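Prondport talk, notes to self (second half)

OK so slow down here, you always rush this bit. Take a sip of water.

Start with the brake lever. Everybody loves the brake lever story! We wanted a rollator for people with weak hands, and the ordinary ones need a proper squeeze. My first lever had a lovely long curve to it, very elegant, and it snapped after 11 pulls in the shop. Hold up the broken one (it's in my coat pocket, DON'T leave the coat in the car again). Say that the crack started at the inside corner where the lever meets the pivot, and that all I did for version two was round that corner off and make the wall thicker.

Then the test rig. Ristić lent us the bench and a little motor, and we ran the second lever until it let go at 381 pulls. Better, still hopeless. If you use a walker every day you'd get through that in no time. Pause for the groan.

Version three is where we moved the pivot closer to the cable. The pull gets longer but so much lighter, and that's the trade I want people to argue with me about. Ask for a show of hands: long and light, or short and stiff?

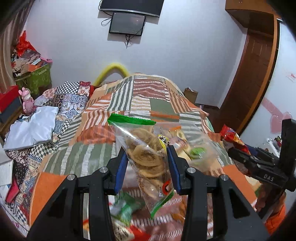

Nataša Dumitrescu wrote to me after the Brimness version of this talk and said long and light is fine until you have small hands, and then you can't reach the lever at all. She's right, and it stung a bit! Read her note out if there's time. It's why version four has the little screw that sets where the lever rests.

Cable slack: keep it short, one minute. The cable stretches over the first couple of weeks and the brake goes soft, so there's now a thumb wheel under the grip. You can turn it with a glove on. I tried it with oven mitts too (yes really) and that did not go well.

Money. Someone always asks. The printed parts are cheap, the bearings are the pricey bit, and we got a better deal by ordering 500 at once in November. I still have a drawer full, come and see me.

Last thing is the Skerkside trial. Six people, their own hallways, their own rugs. Say the thing about rugs. Then go straight to questions, and if it goes quiet ask the front row about door sills.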